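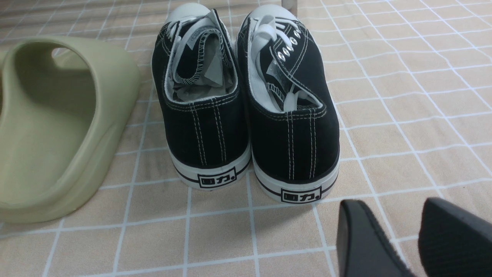 How should canvas shoes be kept between wearings?

Off the ground if there is room, with the laces loosened and some plain paper inside to hold the shape. Air should be able to get under the soles. A closed box is fine for a season but a poor choice for shoes worn every week.

Print this page | E-mail this page

Last updated: Jun 21, 2024

Visit to the Ginik open day, Prirka

Ginik makes racks, hooks and benches for entryways, and it opens its building in Prirka to the public twice a year. I missed the January one on account of the roads. This time I took the bus from Oditz, which stops at the gate, and got there a little before the doors opened.

Entry is free. You sign a sheet at the front desk and get a sticker for your shirt. The ground floor is the workshop and the upper floor is the showroom, and people were sent around in that order in small groups. Our group was led by Angeliki Kyriakidis, who has worked there for 13 years, first on the bending machines and now in design.

The workshop part took most of an hour. Tube comes in long lengths and is cut, bent, welded and polished in the same hall. The polishing is the loud part, and they hand out earplugs. We were allowed to hold a rail before and after. The one before was dull and had a blue mark near the weld - the one after was smooth all the way around, and I could not find the joint with my thumb. Kyriakidis said the joints are what customers complain about, mostly because a rough one catches on laces and knit uppers. There was a bin of rejects by the door and we were told to take a look through it. I could not see what was wrong with half of them.

A man from Atallah asked why they don't go over to plastic. She said they had tried it for two seasons and the shelves bowed under winter boots. They still sell a plastic drip tray, which goes under the bottom rail.

Upstairs the showroom is laid out as corners of homes. You are asked to take your shoes off at the top of the stairs. There are benches for this, but not enough of them, and the line went back down the steps. Bring socks you don't mind being seen in.

The shoe corner was what I had come for, as our own front hall is a mess. It has a stainless-steel rack on a peach-colored floor with a grid of thin white lines, and ordinary shoes to go with it: foam slides in cream and in sage green, and black canvas low-tops with the Warrior name in Chinese characters on the heels. The low-tops had tissue paper in them and the laces tucked down inside. You can move things on and off the rack as much as you like, and most people did.

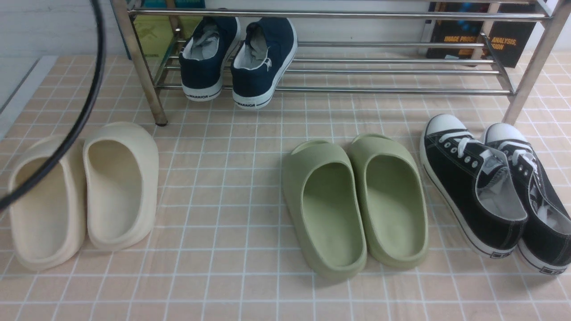
I spent longer there than I meant to. Slides are the awkward ones. The foam kind are thick and wide, and two pairs side by side take up more rail than I would have guessed. Kyriakidis suggested leaving daily slides on the floor in front and keeping the rails for shoes that lace. Her other advice was to set sneakers with the heels toward you, so you can pick up both with one hand. I have tried this at home since and it does work, although my husband turns his around again.

She also said not to push a rack tight against the wall. Leave enough of a gap to get a broom behind it. The dirt that collects back there is what marks the wall, and people then blame the rack.

The rest of the showroom was of less interest to me. There is a coat corner and a long bench with a lift-up seat, which was heavy and could use a better hinge. A woman next to me liked it and ordered one on the spot.

Prices are on cards. The narrow rack was $117 with the drip tray and $7 less without it. Delivery is extra outside Prirka. Seconds are sold from a table by the exit, cash only, and these went quickly. I got a set of 3 wall hooks with a scratch on one of them.

Practical notes

Parking is behind the building and fills early. The stairs are steep and there is no elevator, so the showroom will not suit everyone. Coffee is sold in the yard, but there is no food. The last group goes in an hour before closing. Children are allowed upstairs but have to stay out of the workshop while the polishers are running.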